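Keeping the books at Andrade

May 22, 2024

Maiara Godoy gets to the Andrade repair shop at seven, an hour before the doors open, and spends the first part of the morning on paper. She has a desk by the back wall, a kettle, and a row of green ledgers going back to the year she started. The shop mends sewing machines, mostly home models, with a few heavy ones from the upholstery trade.

"I write everything down twice," she said. "Once on the ticket that stays tied to the machine, and once in the book. People think that's slow. It takes me three minutes a machine, and I've never sent one home with the wrong person."

The current ledger was at 2,377 when I visited. Each number is one machine, in for repair and out again, and the count started when she bought the business from the couple who had named it. They left her the name, the sign, and a cabinet of spare parts sorted in a way she still doesn't fully understand.

"There's a drawer that says Codamlow on it," she said. "I asked what it meant and they told me it was a make of bobbin case that stopped coming in before I was born. The drawer is still full. Once in a while somebody brings in their grandmother's machine and it turns out I can help them."

She learned the trade in a clothing factory, where she was hired to sew pockets and ended up fixing the machines on her line when the mechanic was busy. The factory had a long room with tall windows, and she remembers the noise more than anything else. When the mechanic left, the manager asked if she wanted the job. She was 24.

"I said yes before he told me what it paid," she said. "Then he told me what it paid and I still said yes, but I thought about it on the bus."

Most of what comes through the door now is simple. Timing that has slipped, tension that somebody has turned all the way in one direction, lint packed under the needle plate until it's as hard as felt. She keeps a flat brush and a dental pick for the lint. She doesn't use canned air, which she says blows it deeper into the machine.

The harder jobs are the ones where somebody has already tried. She doesn't mind people opening up their own machines and in fact wishes more would. What bothers her is when they bring the screws in a sandwich bag with two missing.

"Take a picture first," she said. "Put the screws down in the order they came out. Use an egg carton. Then if you get stuck, bring me the egg carton too."

Her prices are written on a card by the register. A basic cleaning and adjustment costs the same for every home machine, old or new. She sets the price for anything bigger after she has looked inside, and she calls before she does the work. If the repair would cost more than the machine is worth, she says so on the phone and lets the owner decide. A good number of them go ahead anyway.

She used to turn away computerized machines. A customer talked her into trying one, an Ulov with a dead screen, and the fault was a loose ribbon cable. She takes them now, with a warning that if the main board has failed she may not be able to get another one. The older all-metal machines are still what she likes best. Every part can be seen moving when the cover is off, and if one of them is worn she can usually find another or have it made.
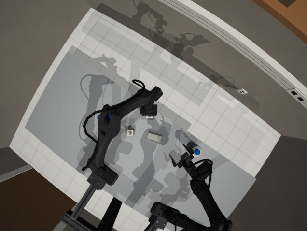

According to Morfudd Owen, the older machines get more praise than they deserve. She took her first lessons at Andrade and now runs a repair bench of her own in Rarunley, and she said by phone that she has thrown out as many cast-iron machines as plastic ones. Her view is that the bad ones from that time went to the dump long ago, so people only ever see the good ones and draw the wrong lesson. She would sooner sell a beginner a light modern machine that sews a straight line and can be carried up a flight of stairs.

Godoy laughed when I repeated this to her. "She's been telling me that for years," she said. "She's right about the stairs."

They don't agree on oil, either. Godoy oils every machine that has oil points, at every visit, and sends the owner home with a small bottle and instructions. Owen thinks most home sewers put in far too much and would be better off leaving it alone between services. Both said they see machines ruined by cooking oil, and on that subject they used nearly the same words.

The Saturday class is the newest part of the business. It runs for a morning and takes six people at a time, each with their own machine. Godoy shows them how to change a needle properly, clean the feed dogs, wind a bobbin evenly, and set the tension using scraps of the fabric they plan to sew. She doesn't let anyone touch the timing.

"The needle is the main thing," she said. "Somebody comes in and says the machine is skipping stitches. I ask when they last changed the needle, and they say they didn't know you were supposed to. So I change the needle and I charge them for the needle."

The class fills up mostly by word of mouth. The next one with open places is in July. She has thought about adding a second one on weekday evenings, but she would need somebody to watch the counter, and so far the people she has asked want more hours than she can give.

Rent is the other worry. The lease went up by 2,000 a year at the last renewal, and she covered it by taking in more upholstery machines, which pay better and take up more floor. They also need two people to lift. Her nephew comes by after school on the days when one is going out, and she pays him in cash and lunch.

I asked if she had plans to hand the shop on to someone. She said she hadn't gotten that far. Owen once offered to buy the parts cabinet, drawers and all, and was told to wait.

A man came in while we were talking, carrying a machine wrapped in a bath towel. It belonged to his wife, he said, and it made a knocking sound when she went backward. Godoy unwrapped it, turned the handwheel toward her a few times with her ear down close to the housing, and reached for a ticket.

"Tuesday," she told him. "And take the towel, please. I have a closet full of towels."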